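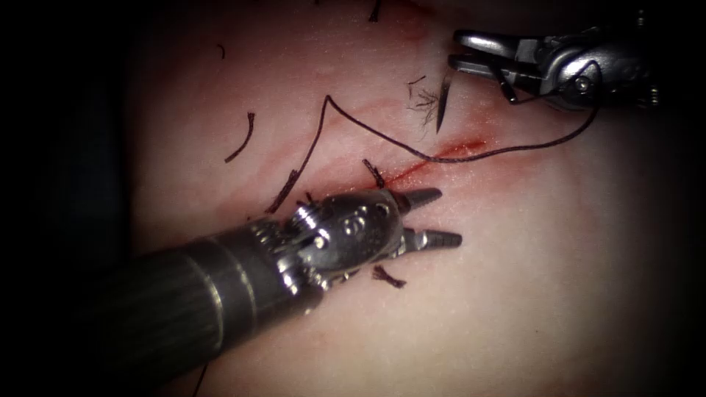

Le champ au moment de la reprise de la suture. Bouts de fil coupés sur le tissu.

Forum Sutures et gestes techniques > Pratique > Surjet ou points séparés, encore

mdelcourt_ibode
Posté le 26 juin 2025
Je relance le sujet parce que le support de cours de Mamstead nous est encore revenu avec ce genre d'image et la mention « champ propre, prêt pour le surjet ». Propre, je veux bien, mais il y a cinq bouts de fil qui traînent sur le tissu, plus une petite touffe effilochée. Chez nous, on m'a appris que chaque chute sort du champ avant qu'on repasse l'aiguille. On a changé les règles et j'étais aux toilettes ?

Ville Rissanen
Tu chipotes. Des chutes courtes, tu en fais forcément quand tu coupes. Tu les ramasses à la fin, en une fois, et tu vas plus vite que si tu t'arrêtes à chaque coup de ciseaux.

mdelcourt_ibode
« Plus vite », c'est l'argument de tout le monde et je n'ai jamais vu personne sortir un chronomètre. Et à la fin, tu les retrouves comment, tes bouts ? Du fil brun foncé sur une ligne rouge, bon courage.

gontran38
Moi, c'est plutôt le fil qui me gêne. Il part en zigzag sur tout le haut du tissu et il passe en travers de l'incision. Un coup à faire une boucle sous le prochain passage. On nous répète de garder le brin long d'un seul côté, et dans le support censé nous l'apprendre il se promène.

Hanne Pesonen
Gontran, un fil tressé un peu long se promène toujours entre deux passages, surtout s'il a de la mémoire. On le range au moment de tirer. Je ne vois rien de scandaleux. L'aiguille est bien serrée dans les mors, pointe vers le bas, juste au-dessus de l'incision. La pince en face est ouverte, et pour moi elle est bien placée si on veut récupérer la pointe de l'autre côté.

gontran38
> un fil tressé

Tu vois que c'est du tressé, toi ? Moi je vois un fil brun foncé.

Hanne Pesonen
D'accord, je retire tressé. J'ai pensé à celui qu'on utilise en atelier.

Ville Rissanen
Le reste tient quand même. Et une photo, c'est un instant. Si ça se trouve les bouts sont partis juste après.

mdelcourt_ibode
Si ça se trouve, oui. Si ça se trouve, non. C'est bien pour ça que je n'aurais pas écrit « propre » dessous.

pa_lemoine
Je débarque. Le guide Testora (édition d'octobre, page 2) demande de retirer les chutes au fur et à mesure. Le polycopié de Harju dit « en fin de ligne ». Les deux affirment que c'est la méthode reconnue et aucun des deux ne cite quoi que ce soit. J'ai écrit aux auteurs du second, pas de réponse.

gontran38
Harju, c'est ceux qui annonçaient plus de 1000 points posés « sans un seul fil perdu » ? Comptés par qui ?

pa_lemoine
Par eux, je suppose.

Ville Rissanen
On peut aussi faire confiance aux gens qui opèrent.

mdelcourt_ibode
Je leur fais confiance pour opérer. Pour rédiger les légendes, un peu moins. Quelqu'un a la version Wustier du chapitre ? Il paraît que la touffe effilochée y est expliquée, j'hésite entre un bout de fil défait et une fibre de compresse.

Hanne Pesonen
Je l'ai au bureau, je regarde et je te mets le passage en message privé. Pour la touffe je ne parierais sur aucun des deux.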